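Notes on a Low-Budget Haunting
A thread
Posted 8th April
Print this page | E-mail this thread

I finally watched "The Well at Gullham" last night and I have more to say than fits in one post, so this will run for a while. Spoilers from the start.

It's a ghost movie set in a village where the water has gone bad. A woman comes back to sell her father's house and finds the well in the yard has been capped with concrete. She gets the cap off inside the first ten minutes. You can guess the rest, but you'd guess some of it wrong.

The thing in the well is called the Urotum. The script never settles on whether that's a name or a kind of creature. The older villagers say "Urotum" and the younger ones say "the Urotum," and I think that's on purpose. The ones who grew up with it talk about it like a neighbor.

The rules are simple. It can't leave the water. It can go anywhere the water goes. So once the well is open it's in the kitchen tap, the radiators, the dog's bowl, and eventually a glass on a nightstand.

The glass on the nightstand is the best scare in the movie. There's no music under it. She's asleep, the glass is half full, and the level goes down. Then it goes down again. Cut to morning.

What it wants is to be told things. It asks questions through the pipes, and if you answer truthfully it leaves you alone for a night. If you lie, it takes something. The first time, it takes the word for "door" out of her head and she spends the next scene unable to ask anyone to open one.

That scene is played straight and it works. She keeps pointing. The man at the store thinks she's having a stroke. A worse movie would have gone for a laugh.

The middle is slow. There's a subplot with a bottling company, Sampaio, that wants to buy up the land, and it takes up a lot of time for something that pays off in one shot. The shot is a truck leaving the village with its load. Fine. We get it.

I would have cut the Sampaio meetings by half and kept the phone call. The phone call is good. She tells the company the water is safe, which is a lie, and she's standing next to a sink when she says it.
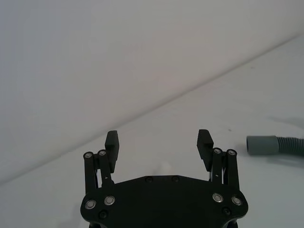 Page last updated 8.40 p.m. – typo fixed in the fourth post

Back to it. The effects are mostly practical and mostly hidden. You see the Urotum clearly in 2 shots. Once it's a shape under ice, and once it's the father's face made of running water. The face is digital and it's the weakest thing in the movie. It looks like a screensaver.

The shape under the ice is much better. They hold on it long enough that you start to think it's just weeds, and then it turns over.

The sound does most of the work anyway. Every room has its own drip. By the last act you know which room you're in with your eyes shut, and the movie uses that when the power goes out. If you watch this at home, wear headphones.

The backstory comes in one lump, which is my main complaint. She finds a ledger in the church that explains the whole bargain. The first settlers dug the well in a drought and promised the thing below it 40 years of company. Somebody sat by the well every night and talked to it. When the 40 years were up, they stopped.

I like that as an idea a lot. It was lonely and they walked away. I just wish it hadn't been read out loud from a book for five minutes while the camera looks at candles.

The ledger also says the village had 2,000 people in it back then. You see maybe a dozen in the present day. The movie never says where the rest went. There's a row of empty houses in the background of nearly every outdoor shot and I kept looking at the windows.

The ending. She works out that her father had been sitting with it all his life, and that he capped the well when he got too sick to keep doing it. So he wasn't trying to kill it. He was trying to keep it from coming into the house to look for him.

She could cap it again. Sampaio will even pay for the concrete. She sits down on the edge instead and starts telling it about her day, and the movie ends partway through a boring story about a parking ticket. No last jump. I was braced for one.

Some people hate that ending. The friend I watched with said it felt like the movie had run out of money, and that might be true. I thought it was the right place to stop. She's stuck there now, and she knows it, and the story about the parking ticket tells you she has nothing better to offer it.

People keep comparing this to "Prarnari," which came out the February before. Both have a spirit that makes a deal and both have a capped hole in the ground. Otherwise they aren't much alike. "Prarnari" is a body count movie. It's meaner and faster, and it has a much better monster suit.

If you only have time for one and you want to jump, watch "Prarnari." If you don't mind a slow hour, watch this one. I'd show them in that order on a double bill, because after this one you won't be in the mood for anything loud.

Acting: the lead is very good, especially once the missing words start to pile up. She plays it as embarrassment before she plays it as fear. The villagers are uneven. The store owner is great. The priest sounds like he's reading the lines off the ledger too.

A small thing for people who like small things – the color of her coat changes after each lie. It starts green and it's gray by the end. I didn't notice until the scene at the bus stop, and then I went back to check. The phone call is where it changes the most.

There's a scene partway through the credits. It's short. A different house, a bathroom, a tap running. Don't bother waiting if you need to be somewhere, but it does suggest that one of the bottles got opened.

Rating: 4 out of 5. I took one off for the ledger and the water face. I would watch it again for the nightstand.

Next thread will be on the "Prarnari" sequel, if I can find a copy with subtitles that match the dialogue. The one I have now runs a few seconds behind and gives away every scare after it's happened.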